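# Besuchsbericht: Tag der offenen Tür der Charterfischerei in Fumstead

## Anlass und Teilnehmerkreis

Der Verband der Angelreiseveranstalter am Standort Nevcombe hat im August auf Einladung der Reederei Husar am Tag der offenen Tür im Hafen von Fumstead teilgenommen. Die Delegation bestand aus 4 Mitgliedern der Geschäftsstelle und wurde von Herrn Bohdan Derkach geleitet. Ziel des Besuchs war es, die Abläufe bei der Buchung, Ausrüstung und Durchführung von Hochseeangelfahrten kennenzulernen und die Eignung des Hafens als Ausgangspunkt für Gruppenreisen der kommenden Saison zu beurteilen.

Die Anreise erfolgte gemeinsam mit dem Frühzug ab Nevcombe. Die Verbindung ist mit einem Umstieg in Jumcombe verbunden, der bei umfangreichem Gepäck knapp bemessen ist. Für Gruppen mit eigenen Rutenrohren wird die Anfahrt mit dem Bus empfohlen.

## Hafenanlage und Liegeplätze

Die Begrüßung fand um 9:30 Uhr am Ostkai statt. Nach einer kurzen Einführung durch die Betriebsleitung der Reederei wurden die Liegeplätze der Charterflotte besichtigt. Der Kai ist in gutem baulichem Zustand; die Zugänge sind beleuchtet und mit Handläufen versehen. An zwei Stegen wird derzeit der Belag erneuert, sodass das Einsteigen dort nur über einen provisorischen Übergang möglich ist. Nach Auskunft der Hafenverwaltung soll diese Maßnahme vor Beginn der Dorschsaison abgeschlossen sein.

Parkflächen stehen auf dem Gelände der ehemaligen Räucherei zur Verfügung. Die Entfernung zum Anleger beträgt 500 Meter. Für Gäste mit eingeschränkter Beweglichkeit kann nach vorheriger Anmeldung unmittelbar am Kai gehalten werden. Eine Beschilderung in englischer Sprache fehlt bislang.

## Besichtigung der Schiffe

Im Anschluss wurde das Motorschiff »Jumcombe« vorgestellt, das für Tagesfahrten eingesetzt wird und Platz für 20 Angler bietet. Jeder Platz an der Reling ist mit einem Rutenhalter und einer eigenen Ablage für Köder ausgestattet. Der Filetiertisch befindet sich achtern und verfügt über fließendes Seewasser. Die Kajüte ist beheizbar, die Sitzgelegenheiten reichen allerdings bei voller Belegung nicht für alle Fahrgäste gleichzeitig aus.

Rettungswesten sind in Erwachsenen- und Kindergrößen vorhanden. Die Einweisung in das Verhalten an Bord erfolgt vor jeder Ausfahrt mündlich durch den Schiffsführer. Herr Derkach regte an, die wesentlichen Punkte zusätzlich als Merkblatt bereitzustellen, das bereits mit der Buchungsbestätigung versandt werden könnte. Die Reederei sagte eine Prüfung zu.

Eine Ausfahrt war für den späten Vormittag vorgesehen. Wegen auffrischenden Windes aus Nordwest wurde sie auf eine Rundfahrt innerhalb der Mole verkürzt. Die Delegation nutzte die gewonnene Zeit zu einem Gespräch über die Regelungen bei wetterbedingten Absagen. Die Reederei bietet in solchen Fällen einen Ersatztermin oder die vollständige Erstattung des Fahrpreises an; eine Bearbeitungsgebühr wird nicht erhoben.

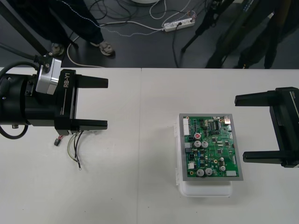 ## Gerätekunde und Leihausrüstung

Der Nachmittag war der Ausrüstung gewidmet. Im Gerätehaus der Reederei werden Pilkruten, Multirollen und Stationärrollen in mehreren Gewichtsklassen vorgehalten. Das Inventarverzeichnis weist 1246 Einzelposten aus, einschließlich Vorfächern und Ersatzspulen. Die Rollen werden nach jeder Fahrt mit Süßwasser gespült und am Saisonende zerlegt, gereinigt und neu gefettet. Die Schnüre werden nach Angabe der Gerätewarte mehrmals im Jahr ausgetauscht.

Die Vorführung zum Binden von Vorfächern fand reges Interesse und musste wegen des Andrangs wiederholt werden. Weniger überzeugend war der Verleih von Wetterkleidung: Kleine Größen waren bereits am frühen Nachmittag vergriffen. Bei Familien- und Schulgruppen ist der Bedarf daher rechtzeitig anzumelden.

## Buchungsverfahren

Die Reederei unterscheidet zwischen offenen Fahrten mit Einzelplatzvergabe und geschlossenen Charterfahrten. Bei Charteranfragen sind folgende Angaben erforderlich:

- gewünschter Zeitraum mit mindestens einem Ausweichtermin
- Zahl der Erwachsenen und der Kinder
- Halbtags-, Tages- oder Nachtfahrt
- Zielfisch und bevorzugte Angelmethode
- Bedarf an Leihgerät und Verpflegung

Anfragen werden schriftlich entgegengenommen. Ein Termin gilt erst nach Eingang der Anzahlung als verbindlich. Nachtfahrten auf Wittling werden nur als geschlossene Charter angeboten. Die Frage der Haftung für mitgebrachtes Gerät konnte vor Ort nicht abschließend geklärt werden; die Reederei wird hierzu ihre Beförderungsbedingungen nachreichen.

## Bewertung und weiteres Vorgehen

Die Delegation hält den Standort Fumstead für Tagesgruppen grundsätzlich für geeignet. Vorbehalte bestehen hinsichtlich der Umsteigezeit und der Sitzplätze in der Kajüte. Es wird vorgeschlagen, zunächst eine Probefahrt mit verringerter Teilnehmerzahl durchzuführen und die Rückmeldungen der Gäste schriftlich zu erfassen.

Die Geschäftsstelle wird beauftragt, bei der Reederei Husar ein Angebot für zwei Tagesfahrten einzuholen. Rückfragen zu diesem Bericht sind an Herrn Derkach zu richten. Die Preisliste und der Lageplan des Hafens liegen in der Geschäftsstelle in Nevcombe zur Einsichtnahme aus.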